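Chapter 8
Vehicle Replacement and Life-Cycle Costing

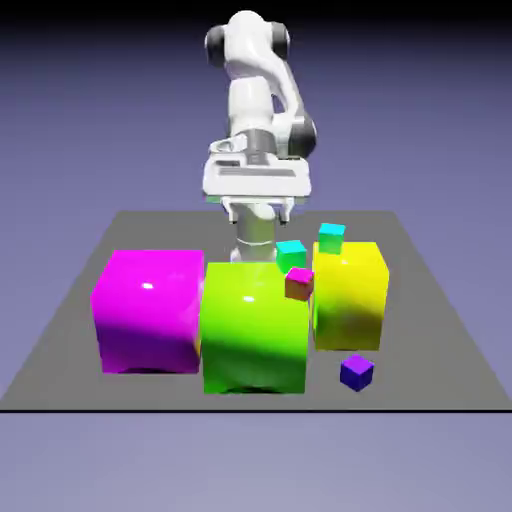 A fleet vehicle costs money in two ways. It loses value while it is owned, and it consumes fuel, parts and labor while it is used. The first cost is highest early in the vehicle's life and falls with age. The second starts low and rises. The replacement point is the age at which the average annual total of the two is smallest. The same method applies to any capital asset, although this chapter deals only with road vehicles. Readers who have completed Chapter 4 will already know how to assign repair orders to a unit number, and the records described there supply most of the data needed.

8.1 Terms used in this chapter

Capital cost is the purchase price, plus upfitting, less the expected resale value. Operating cost covers fuel, tires, scheduled service and unscheduled repair. Downtime cost is the expense of a substitute vehicle, or of work not done, while a unit is in the shop. Many fleets leave downtime out of the calculation and therefore keep vehicles too long.

8.2 The Grestham case

The Grestham utility department operates 35 light vans from a single depot. Until recently, its policy was to replace each van at 13 years regardless of mileage. Gemma Bainbridge, the fleet manager, sorted the repair orders by age of unit and found that unscheduled repairs rose sharply after year eight. Resale value had by then nearly leveled off, so further years of ownership saved little capital cost.

The department's records had two gaps. Towing charges were posted to a general account, and warranty repairs were not logged at all. Both had to be corrected before the cost curves could be drawn. Section 8.3 sets out the correction procedure, and Section 8.4 derives the replacement age for the Grestham vans with and without downtime. Fuel is treated separately in Section 8.5, as its cost depends more on route and load than on age.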